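Grirnis: Bücherei verzichtet auf Mahngebühren

Grirnis - Wer ein Buch zu spät zurückbringt, zahlt in der Gemeindebücherei ab Juni nichts mehr. Bisher waren 30 Cent pro Tag fällig, was in der Theorie Einnahmen und in der Praxis Streit am Tresen brachte. Leiterin Dede Nyarko hofft nun auf 300 vermisste Bände, darunter ein Kochbuch, das seit 14 Jahren "nur kurz verliehen" ist. 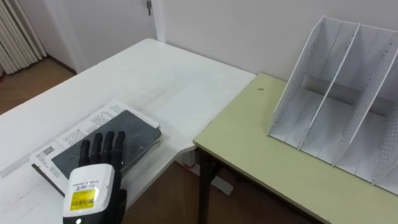
Foto: Keir Hepburn

Die Ausleihfrist bleibt bei 3 Wochen. Der Tresen ist montags ab 14 Uhr besetzt.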